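Usman Ghumman's big sea thriller finally has a publisher

August 20, 2023

Good news for anyone who has been waiting on the next Usman Ghumman. Eltier has picked up The Soomro Light, his long-promised novel about a lighthouse keeper's daughter, a missing survey ship and a harbour town where everybody seems to owe somebody a favour. It runs to 639 pages, and having read an early copy over four nights I can report that I wanted it to be longer.

Readers who found Ghumman through his first book, Florkudcombe, will remember how small it was. One village, one bad winter, one detective with a bad knee and a worse temper. The Soomro Light goes the other way entirely. It starts on a freighter in heavy weather, moves to a law office, then jumps back a whole generation to a row over a fishing licence, and for the first hundred pages you may well wonder what any of these people have to do with one another. Hang in there! When the pieces start to lock together they do it at tremendous speed, and there is a scene in a flooded cannery that I read standing up in the kitchen with the kettle boiling behind me.

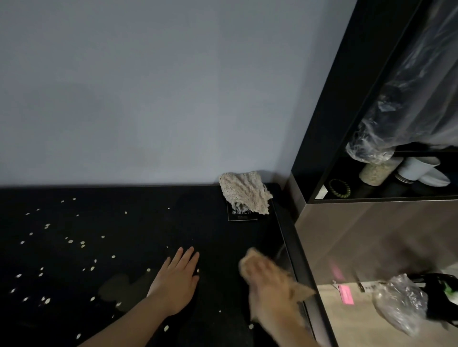 What it's about

Maren Soomro left home at 17 and swore she'd never go back. She works as an insurance investigator now, the kind who gets sent to look at burnt warehouses and boats that sank in suspiciously calm water. When the survey ship Drivevis vanishes a day out of port, her firm gives her the file without noticing that the last person to speak to the crew by radio was her own father.

He says he heard nothing unusual. The logbook says otherwise, and the page that matters has been copied out again in someone else's handwriting.

From there Ghumman piles on the trouble. A shipping agent wants the claim paid quickly and quietly. The local police sergeant, who once taught Maren to drive, wants her gone by the weekend. And a schoolteacher named Colm, easily my favourite person in the book, keeps turning up with old tide tables and a theory that sounds ridiculous until it doesn't. I won't say more about Colm, except that I was very worried about him from the middle of the book onward.

A long time coming

The novel took Ghumman 11 years, with plenty of stops along the way. He talked about it at a reading in February, when there was still no word of a publisher, and he was cheerful about the whole business.

"I wrote the ending first and then spent years discovering that I'd got the wrong person in the lighthouse," he told the room. "Once I moved her down to the harbour office the rest of it started to behave."

He also read the opening chapter that night, the one with the freighter, and did all the voices. His ship's cook got the biggest laugh of the evening. People were still asking him about the cook in the signing line, and he promised the man comes back later on. He does - and in a way I did not see coming.

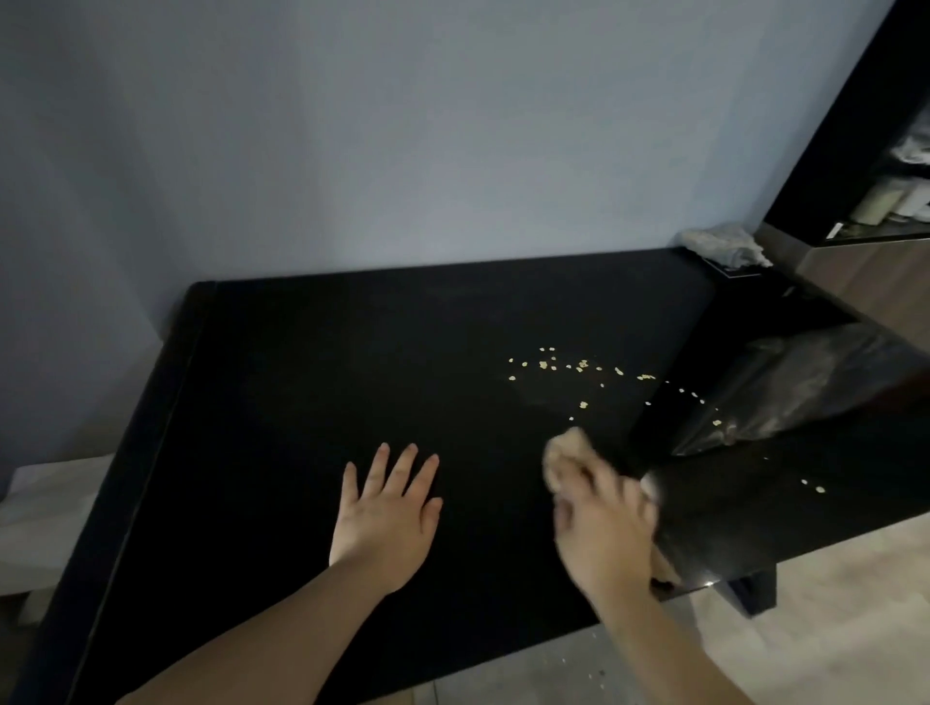
Ghumman said then that he never set out to write a mystery about a ship. He had been reading old harbour records for a different project, a family history he has since put in a drawer, and kept stopping at the entries where a vessel was noted as leaving and never noted again. Most of those had dull explanations, such as a clerk on holiday or a page torn out to light a stove. He found he was more interested in the clerk than in the ship, and Maren's father grew out of that.

It shows. The action is terrific, but the chapters I keep going back to are the ones in the radio room, with the old man writing down weather reports for boats he'll never lay eyes on. Ghumman is wonderful on work. He knows how people behave when they have done the same job for 30 years and are frightened of being asked how they do it.

If I have a grumble, it's with the courtroom section near the end, where a couple of the lawyers are hard to tell apart. I had to flip back twice. The dialogue is so lively that I didn't mind much, and the judge is a treat.

When you can get it

Eltier plans to bring the book out in hardcover first, with the paperback and audio editions to follow. The first 500 hardcovers will be signed and numbered, and will include the hand-drawn map of the harbour that Ghumman kept pinned over his desk while he was writing. I'd recommend the map. I made my own on the back of an envelope and put the breakwater on the wrong side, which made chapter nine very confusing.

Florkudcombe is being reissued at the same time with a new cover, so newcomers can start there if they like. The two books share no plot, though sharp-eyed readers will spot one minor character who has moved to the coast and opened a bakery.

A reading tour is being put together, and dates will be listed on this page as soon as Eltier confirms them. Ghumman has said he'd like to visit smaller libraries this time as well as the usual bookshops, and librarians who want to host him can write to the publisher directly.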